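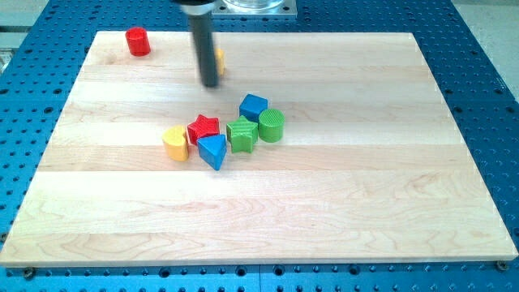
Selon Hatice Tekin, dont la remarque a été jointe à la fiche à sa demande, le poste de tri demande moins de gestes qu'avant la mise en service du bras en janvier, mais davantage d'attention, et la rotation toutes les deux heures devrait être maintenue.

Fiche de contrôle sécurité : cellule Nena, atelier Kalletti
Visite du mardi 14 septembre
Contrôle effectué par : Benedikt Lenz
Fiche n° 329

1. Fixation du plateau en bois sur la table perforée
Conforme. Têtes de boulon en place aux deux angles avant.

2. Dégagement de la surface de travail
Conforme. Pièces regroupées, moitié avant du plateau libre. Aucun outil à main ne doit y être déposé.

3. Arrêt d'urgence
Conforme. Essai réalisé depuis les deux côtés du poste.

4. Consignes affichées
Non conforme. La version affichée décrit encore le tri manuel. À remplacer par la procédure Skiren, page 74.

5. Formation des opérateurs
Partielle. Kadir Bilgin et Barış Polat sont habilités à la reprise après arrêt. L'équipe de nuit ne l'est pas et doit appeler l'astreinte à chaque blocage.

6. Charge de travail
Observation. Les opérateurs signalent de longues périodes de surveillance sans intervention. Point transmis au service de santé au travail.

7. Registre des interventions
Conforme. Près de 554 lignes saisies ; motif d'arrêt parfois absent.

Suites à donner : points 4 et 5, responsable Petrică Hodoroagă. La reprise manuelle reste interdite tant que le bras est sous tension.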